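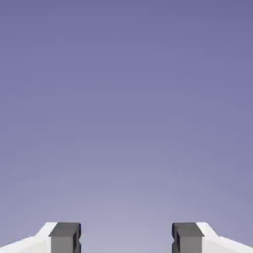

Fig. 1. Simulator view, gripper open, nothing between the pads.

Notes to go with the Friday visit (read before you write up your lab sheet)

Okay, so most of you were there, but a few had the chemistry retake, and the rest of you were standing behind somebody tall. I've typed up what I had in my notebook plus the bits I remember from the van ride home. The slides from Jullus are on the course page already.

Who we met. Jeanine Coppens ran the demonstration and did nearly all the talking. Teun Geerts sat at the keyboard. Wim Martens joined us after the coffee break for questions, and he's the one to write to if you want a summer placement (be polite, spell his name right, attach your grades).

1. The simulator part

Jeanine started on the computer, with no real arm in sight, and I could feel some of you deflating! But this was the part I most wanted you to see. The program is called Sani, and it's where they try out every new grasp before it goes anywhere near the hardware. Look at the two fingers at the bottom of Fig. 1. The white pieces are the housings and the dark gray blocks on the inside are the pads, and the pads are what we care about in this course. They face each other across the gap. When we talk about "opening" in the homework, we mean the distance from one inner pad face to the other. Please don't measure from the outside of the white parts. Three groups did that last year and got answers big enough to pick up a suitcase.

The background is just a plain lavender fade. Somebody asked Teun why they don't put a nice factory behind it, and he said he'd rather have the computer spend its time on contact forces. Fair enough.

One more thing to take from the figure: the two fingers are mirror images, so you only have to draw one for question 2. Flip it for the other. Label the pad face on both, though.

2. What they do with it

Here are the numbers I wrote down. The batch Jeanine talked us through had 3469 simulated grasps, and 439 of those were failures. They sort the failures by hand, which I found kind of wonderful — two people and a pot of coffee, going through them one after another. Most were slips. The rest were mostly the fingers closing before they were lined up with the part.

Out of the good ones they picked 245 to repeat on the real arm, the one they call Moltach. We'll use these same figures in class, so bring a calculator.

3. The real arm

After the break we went downstairs in groups of eight. Same idea as upstairs, only louder. Moltach picked up plastic caps from a tray and set them down in a second tray, and then Jeanine let Lotte Claeys choose a bad starting position on purpose to see what would happen. It missed the cap, closed on air, stopped, and waited for Teun to reset it. I liked that a lot. A gripper that closes all the way has missed, and the controller can tell from the finger position alone. Write that down, it comes back in December.

Liesbeth Segers asked about soft things like fruit. Wim's answer was that they change the pads and lower the closing force, and that he'd still rather pick caps than strawberries.

4. For your write-up

One page, typed or neat handwriting. I want:

A sketch of one finger, with housing and pad labeled.
The failure rate for the batch in section 2, as a percent, one decimal place.
A paragraph on one thing the simulator can check easily and one thing you'd only trust the real arm for. Use your own notes from downstairs.

If you missed the visit, skip the last part and do the reading from Flolel instead (the short one, pages 4 to 9). Hand everything in at the start of the next lab. And whoever left a gray scarf in the van, it's hanging on the hook by my door.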